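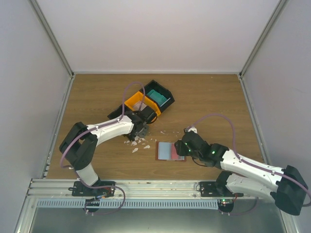 Figure 4. Sorting table with three open plastic bins, two black and one yellow-orange, and torn white scraps on the wood.

3.2 Sorting layout

Bins were set in a diagonal row so that each kept one side open to the tabletop. Scraps were torn by hand from 90 sheets and scattered near the row (Figure 4). Across 34 layouts, 146 scraps landed outside the bins, and these were scored as misses following Bach. Pieces resting on a rim were left out of the score.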